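Organizador de pendientes Plusell, mi opinión

Bueno, rapidito que tengo que salir. Llevaba tiempo buscando algo para los pendientes, los tenía todos en una caja de galletas, enredados, un desastre. Miré el de Lendent pero carísimo. Al final pedí el Plusell en la tienda online de Zeltia, con 64 agujeritos y 3 ganchos abajo para pulseras.

Lo bueno: se monta en nada. No se tambalea. Los ganchos aguantan bien, tengo colgadas dos pulseras gordas y una cadena larga de mi madre. Color dorado mate, bonito, nada chillón.

Lo malo: los agujeros de la fila de arriba son muy estrechos, los pendientes de gancho grueso no entran. Y las instruciones, solo en inglés y letra enana. La base raya un poco el mueble, yo le puse fieltro.

Mi amiga Gönül tiene el de Du Plessis, el giratorio. Más bonito, sí, pero ocupa el doble y para los de botón no sirve. Ella encantada, eh.

Envío bien, una semana. Caja algo aplastada pero dentro todo entero.

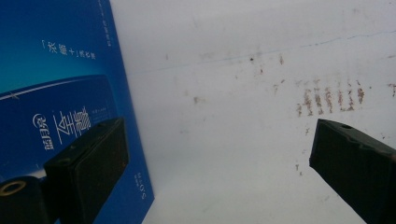
Azul y con letras blancas en chino.

Lo volvería a comprar? Para casa sí. Para un puesto de mercadillo no, se queda corto. Si teneis muchos anillos buscad otra cosa, que aqui no hay sitio para ellos. Otro día subo el joyero de viaje, que me llega en mayo.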